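Unit 5: Folding and presentation of woven garments
Finishing and Packing, second-year module
Course handout, Liesbeth Vanhove
Revised May 17, 2022

Read before the practical. Bring the measuring card issued in January.

5.1 Scope

This unit covers shirts, overshirts and light unlined jackets in woven cloth. Knitted garments are dealt with in Unit 6 and follow a different order of work, as the cloth stretches under its own weight when lifted. Trousers are not covered.

5.2 Terms

Face: the side of the garment that will be seen in the finished pack, normally the front.
Fold line: the line along which one layer turns over another. It may be set with a board or by hand.
Crease: any mark left in the cloth by pressure. A crease on a fold line is accepted. A crease elsewhere is a fault if it can still be seen after the garment has been smoothed once by hand.
Gather: cloth bunched at a point where it is held. Gathers normally fall out when the cloth is released and smoothed. They are noted but not scored.
Drop: the difference in level between the highest and lowest points of the bottom edge of the folded piece, measured with the piece flat.

5.3 Preparing the garment

Clear the work surface and wipe it down. A white or pale surface is preferred for dark cloth, so that the outline of the piece can be read without bending over it. Close the fastenings, including those on pocket flaps. Empty the pockets. Lay the garment face down and smooth from the centre towards the side seams. Do not pull on the hem to straighten the body; this shifts the side seams forward and the piece will not lie square.

5.4 Order of folds

First side in, to the line marked on the board. Sleeve laid back down the length of the body, cuff towards the hem. Second side the same. The hem is then brought up and the body folded across its width. Heavier cloth takes one cross fold. Lighter cloth may take two, provided the second does not fall across a button or under a pocket flap.

Turn the piece over in one movement, supporting both sides. Smooth the face.

The order given in the Vakomness workbook (both sleeves first, then the sides) is also accepted in the assessment, but the two must not be mixed on one garment.

5.5 Pockets and flaps

A flap is thicker than the cloth round it and will stand slightly proud of the face even when correctly folded. This is not a fault. A flap that is turned under, twisted at a corner or pressed hard enough to mark the cloth beneath it is a fault. Check the flap last, after the piece has been turned.

5.6 Reading a folded piece

Work from the top of the face to the bottom edge. Note the flap and its fastening first, then the cross folds, then any vertical creases, and finally the line of the bottom edge. Dark colours hide creases in shadow, so the piece should be viewed under overhead light and again from one side. 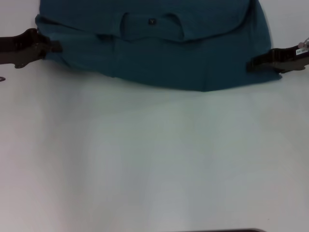 Fig. 5.3. Teal garment with buttoned pocket flap. Note the horizontal fold below the flap, the two faint vertical creases and the curved bottom edge.

Drop is not to be taken while the sides of a piece are lifted. Lay it down, smooth once, then measure.

5.7 Tolerances for the practical

Drop: 5 mm at most.
Width of finished piece: 300 mm, plus or minus 3 mm.
Flap: flat, corners free, button closed.

Record the results on the sheet supplied, one line per garment. Sheets go to Syahrul Sitompul at the end of the session -- unsigned sheets are not marked.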